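Golterley Low Cabinet

A long, low cabinet from Jaunzems for people who own binders and would prefer that visitors didn't know. Light wood-grain finish inside and out, with a hint of pink that the catalog calls Dretine Beige and everyone else calls beige.

The top is wide and flat, so it will fill up with mail by Friday. Doors swing outward on metal hinges and have slim metal handles. A binder can lie flat on the upper shelf, with a second shelf below for whatever you're putting off. 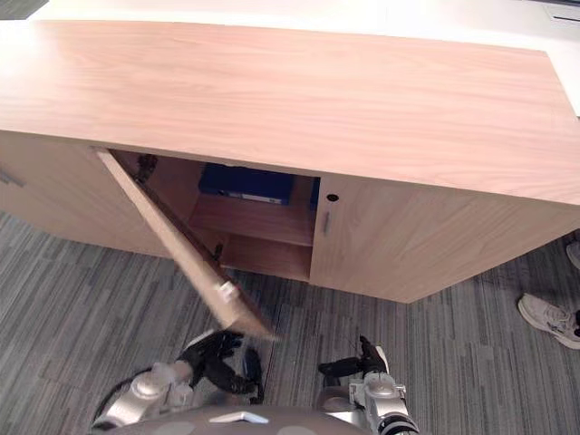 Size and delivery

Width: 52 inches
Shelf load: 11 pounds each, evenly spread
Assembly: 9 steps, one of them annoying
Item no.: 123

Ships flat. Leave room in front for the doors to open. Binders not included.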